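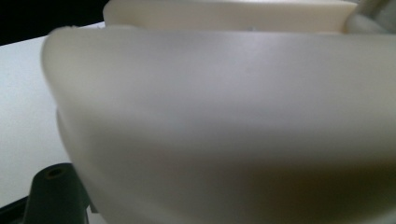
The larger cream piece at the rim, with the small pale speck on the edge and the second piece behind it.

To: Wamuvby list (repair and care of plastic things)
Subject: Re: Small fleck on a molded edge, cut or sand?
Date: June 9, 2025

Dear all,

Thank you for the answers to my first question, and especially for the long one, which I copy here with my replies between the parts. I am sorry that I was slow. I wanted to try a few things on scrap before I wrote back.

> You wrote that your pieces are cream and have a "slightly waxy"
> look. Can you tell us which plastic it is? Without this it is hard
> to say what cleaner is safe. Is there a recycling mark or a name
> on it anywhere?

I have searched for a mark and found none on the big face. It is smooth and plain, the same ivory color everywhere, and the shine is low. The shop, Quartey, only calls the material "molding, cream" on the paper, and when I asked them by email they repeated the same words to me. So I must treat it as unknown. For this reason I use only lukewarm water with a little dish soap, and a soft cotton cloth. No alcohol and no acetone until somebody here can convince me.

I also bought the cleaning paste from Kalonska that was recommended in February. I tried it on a piece of scrap from the same order. It cleans well but it leaves the place more shiny than before, and if you turn the scrap toward the window you see a spot like a coin. For a glossy plastic it may be very good. For a matte one I would not take it.

> About the fleck: do not sand first. People always sand first and
> then they have a dull patch which is bigger than the problem. Look
> if it is attached. Very often it is only a crumb that holds by
> static. Push it with a wooden stick. If it moves, it is dirt. If it
> bends and comes back, it is flashing and you need a blade.

This was useful to read. I did take the sandpaper first in my mind, I must confess. The fleck is tiny and lighter than the plastic next to it, so it can be one or the other, and from looking only I cannot decide. It sits near the middle of the long rim, where the hand goes naturally when you lift the piece, and this is why it disturbs me so much. If it was on the underside I would have left it alone.

On my scrap there was a similar one, and there I could practice. The wooden stick bent it and it came back, so on the scrap it was flashing. I cut it with a fresh blade held flat, pulling along the edge and never across. Then I used 600 paper with water, very few strokes, and only on the rounded part. I also tried 300 on the other end of the scrap to know the difference. Please do not use 300 on such a surface. The scratches are still there after nearly seven minutes of work with the finer paper, and my arm was tired.
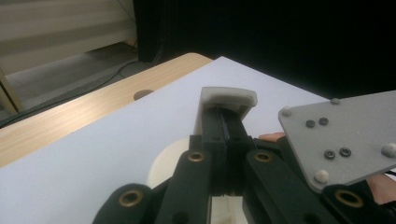 I do all of this over a white surface, and I want to recommend it to the person who asked about lost crumbs. On brown wood I could find the black dirt and the splinters, but never the cream ones, so I believed that it would be worse on white. It is better than I thought. A cream crumb on pure white looks yellow, and with a lamp placed low on one side it also makes a shadow. Wipe the surface before each piece, otherwise you press the old crumbs into the new one.

> Where you put the lamp matters as well. From above everything looks
> perfect. Put it at the side and go around.

Yes, I agree with this fully. On the big piece the upper part catches the light and the lower part goes into a brownish shadow, and it is easy to believe that the lower part is dirty. I cleaned such a "stain" on the scrap for a long time before I turned it and the stain walked to the other side. Now I turn every piece before I decide anything. The place where the side steps inward is also difficult, because the step is faint and the shadow there looks like a line drawn with a pencil.

> Last, how do you store the 2 pieces when you do not work on them?
> If they touch each other, the rims will rub.

At the moment they stand one behind the other, and I know that this is not ideal. I thought of a sheet of foam between them, but I read in the old messages that some foams become sticky and leave a mark on light plastic. Does anybody have experience with the felt that is sold by Under? It comes in white and in gray. I would take the white, in case the color moves. Their page says nothing about glue or treatment.

I have three questions which are still open for me.

First, the felt, as I wrote. Second, if the fleck on the rim is really flashing, would you use the 600 paper after the blade or leave the cut as it is? On scrap the cut alone was almost invisible, but I could feel it with my fingernail. Third, is there any way to bring back a low shine after sanding, without polish? A person here once mentioned plain brown packing paper, rubbed dry. I tried it for a short time and saw no change, but perhaps I was too gentle.

I will not cut anything on the good piece until I have read what you think. Please answer to the list and not only to me, so that the others can also find it later.

With kind regards, and thank you again for your patience with my English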